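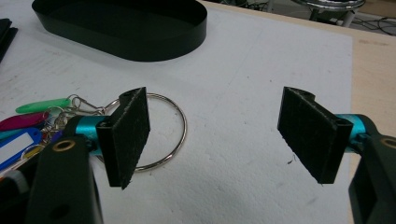 4. 열쇠 묶음의 구성과 보관 트레이 설치

4.1 개요
Miltance 열쇠 관리 세트는 공용 열쇠를 구역별로 나누어 한 묶음으로 보관하고, 필요한 구역의 열쇠만 분리하여 대여하는 방식으로 사용한다. 기본 구성은 대형 링 1개에 구역별 이름표를 연결한 형태이다. 은색 대형 금속 링에 녹색, 자홍색, 파란색 이름표가 회전 고리와 소형 분할 링으로 연결된 상태가 조립의 기준이 된다. 이름표의 색은 구역을, 라벨 창의 기재 내용은 개별 열쇠를 나타낸다. 본 장에서는 이름표 작성, 묶음 조립, 트레이 배치, 대여 및 반납 절차를 다룬다. 열쇠 보관함의 벽면 고정은 3장을 참조한다.

4.2 작업 전 준비
조립은 평평하고 밝은 작업면에서 실시한다. 흰색 폼보드를 깔면 작은 링을 떨어뜨려도 찾기 쉽고 탁자 표면의 긁힘을 줄일 수 있다. 폼보드 표면의 긁힌 자국은 사용에 지장이 없으나, 눌려서 움푹 팬 부분이 있으면 교체한다.

준비물
- 대형 금속 링
- 회전 고리
- 소형 분할 링
- 플라스틱 이름표(녹색, 자홍색, 파란색)
- 라벨 용지
- 유성펜(가는 촉)
- 검은색 타원형 트레이
- 열쇠 대장

주의: 분할 링을 손톱으로 벌리지 않는다. 링의 끝이 날카로우므로 전용 집게 또는 얇은 플라스틱 주걱을 사용한다.

4.3 색상 배정
출고 시 색상별 용도는 지정되어 있지 않다. Perkville 관리동에서는 다음과 같이 배정하여 사용한다. 다른 건물에서 사용할 경우 대장 첫 면의 배정표를 먼저 수정한다.

녹색: 외부 출입문, 주차장 출입문
자홍색: 사무실, 회의실
파란색: 창고, 기계실, 전기실

참고: 색을 구분하기 어려운 사용자가 있는 경우 라벨 첫 글자에 구역 기호(G, M, B)를 기재한다. 기호는 대장의 표기와 일치해야 한다.

4.4 라벨 작성
1. 대장에서 해당 열쇠의 관리 번호를 확인한다.
2. 라벨 용지에 구역 기호와 관리 번호를 기재한다. 예: B-176
3. 잉크가 마를 때까지 기다린다.
4. 이름표의 창 덮개를 열고 라벨을 끼운다.
5. 덮개를 닫고 이름표를 뒤집어 가볍게 흔든다. 라벨이 움직이면 용지 크기를 다시 확인한다.

주의: 라벨에 건물 이름, 주소, 호실 번호를 기재하지 않는다. 분실 시 습득자가 출입문을 특정할 수 있다.

참고: 관리 번호 70번까지는 구형 대장에 등록되어 있다. 구형 대장의 번호를 신형 대장으로 옮길 때 번호를 새로 부여하지 않는다.

4.5 묶음 조립
1. 열쇠를 소형 분할 링에 끼운다. 링 하나에 열쇠를 2개까지 연결할 수 있다.
2. 같은 분할 링에 해당 색상의 이름표를 연결한다.
3. 분할 링을 회전 고리의 고정부에 연결한다.
4. 회전 고리의 걸쇠를 열어 대형 링에 건다.
5. 걸쇠가 완전히 닫혔는지 손가락으로 눌러 확인한다.
6. 나머지 구역도 같은 방법으로 연결한다.
7. 대형 링을 들어 올려 이름표와 열쇠가 서로 꼬이지 않았는지 점검한다.

주의: 이름표를 대형 링에 직접 연결하지 않는다. 회전 고리를 생략하면 대여할 때마다 대형 링을 열어야 하며, 다른 열쇠가 함께 빠질 수 있다.

주의: 대형 링에 열쇠 외의 물건(USB 메모리, 병따개, 개인 장식 등)을 추가하지 않는다.

4.6 트레이 배치
트레이는 인수인계 중 열쇠 묶음을 임시로 놓는 용도이다. 장기 보관에는 잠금 장치가 있는 보관함을 사용한다.

1. 트레이 안쪽의 먼지를 마른 천으로 닦는다.
2. 트레이를 작업면 안쪽에 놓는다. 탁자 가장자리에 걸치지 않도록 한다.
3. 트레이 앞쪽에 묶음을 펼칠 공간을 남긴다.
4. 이름표의 글자면이 위를 향하도록 묶음을 펼쳐 대장과 대조한다.
5. 대조가 끝나면 묶음을 트레이에 넣는다. 트레이의 벽이 낮으므로 묶음을 쌓아 올리지 않는다.

참고: 대조 중에는 대형 링을 작업면에 눕혀 둔다. 링을 세워 두면 이름표가 겹쳐 라벨을 읽기 어렵다.

4.7 대여 및 반납
1. 대여자는 대장에 성명, 관리 번호, 대여 시각을 기재한다.
2. 담당자는 해당 회전 고리만 대형 링에서 분리하여 전달한다. 대형 링 전체를 대여하지 않는다.
3. 반납 시 담당자는 이름표의 색과 번호를 대장과 대조한다.
4. 회전 고리를 대형 링에 다시 걸고 걸쇠를 확인한다.
5. 반납 시각을 기재하고 서명한다.

당일 18시까지 반납되지 않은 열쇠는 미반납으로 표시하고 Pilar Garrido(시설 담당)에게 통보한다. 파란색 구역의 열쇠는 시각과 관계없이 작업 종료 즉시 반납한다.

4.8 점검
다음 항목을 매월 점검한다. 12월에는 대장 교체와 함께 모든 라벨을 새로 작성한다.

- 분할 링의 벌어짐
- 회전 고리 걸쇠의 복원력
- 이름표 고리 구멍의 균열
- 라벨의 변색 및 번짐
- 트레이 바닥의 미끄러짐

링이 벌어진 경우 집게로 눌러 복원하지 않고 교체한다. 균열이 있는 이름표는 같은 색으로 교체하며, 같은 색의 재고가 없을 때 다른 색을 임시로 사용하지 않는다.

4.9 문제 해결
걸쇠가 닫히지 않음: 걸쇠 안쪽의 이물질을 제거한다. 증상이 계속되면 회전 고리를 교체한다.
라벨이 창 안에서 밀림: 용지를 창 크기에 맞추어 다시 자른다. 접착제는 사용하지 않는다.
묶음이 자주 꼬임: 분할 링 하나에 연결된 열쇠의 수를 확인하고 4.5의 1단계에 따라 나눈다.
대장과 번호가 일치하지 않음: 대여를 중지하고 전체 묶음을 대조한다. 대조 결과는 Remo Zanetti(대장 관리)에게 제출한다.

교체 부품의 주문 번호는 부록 B에 수록되어 있다.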